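The Bedroom Where Everything Is a Flower

It starts at the door. The one leading into the spare room at the old Thibodeaux place on Brevier Street has a tall arched pane of leaded glass, etched with flowers and teardrops, and on a bright morning it makes you want to stand there with your coffee and do nothing at all. The frosted transom overhead has a flower too, just the four petals.

I spent 2 days in that room in March and came home wanting to rip up everything plain in my own house. Leaves on the bedspread, roses on the folded cloth, vines along the wallpaper border - and it all gets along! The secret is the color. Cream, tan and brown do the heavy lifting, so a pink sofa or a light blue quilted pillow can wander in and look perfectly at home. 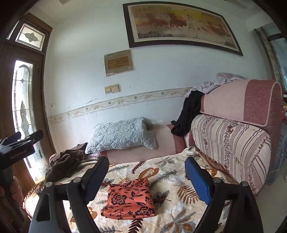 Desmond Whitfield would start with the bedspread and let the walls wait, saying that a big, loose leaf print forgives almost anything you put on top of it, and that most people buy their patterns too small and then wonder why the bed looks fussy.

I love that advice. I'd add one thing: hang your biggest picture high. The galloping horses in their dark brown frame, all gold and orange, pull your eye right up off the bedding, and the room feels taller for it. And please leave a few scuffs on the plaster. A room like this has been slept in, sat in, piled with towels and pillows, and I wouldn't trade that for fresh paint.

Elto Home & Rooms | Contact the editors | © 2022 Drandine Press | Back to top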